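Cómo grabo demostraciones para que el robot aprenda a guardar fruta

Viernes, 4 de enero de 2019

Varios me habéis escrito preguntando cómo monto las sesiones de grabación, así que va la receta completa, con mis manías incluidas. La tarea es muy tonta: fruta a la cesta. Pero para que el modelo aprenda algo decente hacen falta muchos ejemplos, y que sean variados (mi primer conjunto tenía 700 episodios casi idénticos, ¡y no servía para nada!).

Paso 1. Escribe la tarea en una frase

Una sola, y siempre la misma: «mete la manzana y el plátano en la cesta». Kamarul Tuhumury y yo perdimos una tarde entera porque él ponía «cesta» y yo «escurridor», y luego a ver quién arregla las etiquetas.

Paso 2. Prepara una hoja de posiciones

Yo uso una tabla con 140 combinaciones: cesta a la izquierda, cesta al centro, fruta junta, fruta separada, plátano girado... Las sorteo antes de empezar. Si las eliges sobre la marcha acabas poniéndolo todo siempre en el mismo sitio, te lo digo por experiencia.

Paso 3. Coloca los objetos y revisa el punto de partida

Antes de darle a grabar miro siempre la vista de la cámara de la cabeza. La cesta tiene que estar vacía y entera dentro de la imagen, y las dos piezas de fruta, bien visibles. Me gusta meter también casos como este, con la manzana casi pegada a la cesta y el plátano un poco más allá, porque obligan a afinar el agarre. La estantería de rejilla se queda detrás, con la balda de abajo despejada.

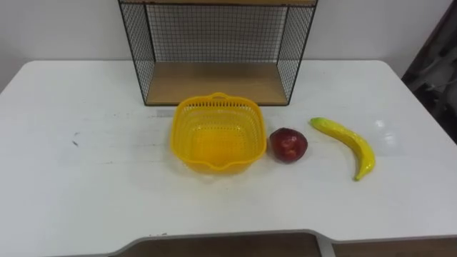 Paso 4. Graba sin prisas

Cada episodio puede durar hasta 45 segundos. Si se te cae la manzana y la recuperas, ¡guárdalo! Esas correcciones valen oro. Si se va rodando al suelo, córtalo y márcalo como fallido, pero no lo borres.

Paso 5. Etiqueta el mismo día

Resultado, combinación de la hoja y quién manejaba. Yo lo dejo en la carpeta Buvuno, con una copia aparte, y al día siguiente repaso unos cuantos episodios al azar antes de entrenar.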